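Powers of Dissolution and Public Understanding: A Study of the Petition in Utdale

Student project report, Constitutional Studies, Nuttall College

1. Background

The power to dissolve a legislature before the end of its term is among the oldest of the reserve powers. In most parliamentary systems it is exercised on the advice of the head of government, and the occasions on which a Sovereign's representative may act without such advice are few and disputed. This report considers how that power is understood by members of the public in the district of Utdale, where a petition calling for an early dissolution was opened in March and gathered 2987 signatures.

The project did not set out to judge the merits of the petition. Its purpose was to establish what signatories believed they were asking for, and whether that belief agreed with the constitutional position as set out in the standard texts.
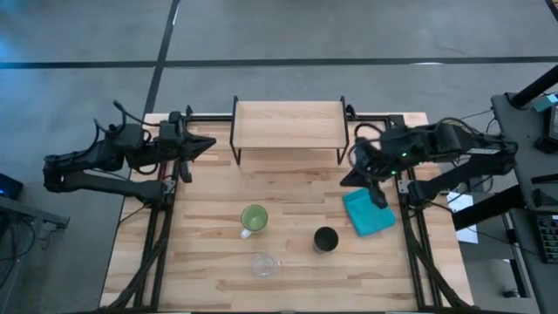 2. Method

A questionnaire of eleven items was sent to 500 households in the Utdale and Jorkedari wards. Replies were received from 114, a lower return than had been hoped for, and the findings should be read with that in mind. Longer written answers were invited on two items: the meaning of a vote of no confidence, and the proper role of the Crown's representative when such a vote is lost.

The petition text was also compared with an earlier one, circulated in Jorkedari, which closed with 1590 signatures. The two share several paragraphs word for word.

3. Findings

Most respondents knew that a government must hold the confidence of the elected house. Far fewer could say where a vote of no confidence takes place. A common view was that a petition of sufficient size could itself count as such a vote - a view which the wording of both petitions does little to correct.

Respondents who had read the full text of the petition were more cautious in their answers than those who had read only the leaflet issued by the Jestier Association.
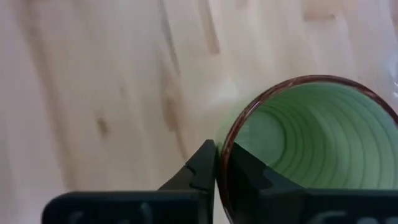 The distinction between a power existing in law and a power being available in practice proved the hardest to convey. Several written answers treated the two as the same. In the follow-up discussion a plain comparison was found useful: a cup with a glossy reddish-brown rim, standing on a pale wooden surface, is within reach of whoever sits beside it, yet custom settles who may pick it up and when. Participants accepted that the reserve powers are governed in much the same way, by convention as well as by law.

4. Limitations

The low return has been noted. The questionnaire was available in English only, and item seven was badly worded and has been left out of the analysis.

5. Recommendations

It is recommended that the public library in Utdale hold a short printed guide to the reserve powers, and that any later study include the wards to the north, where neither petition was circulated.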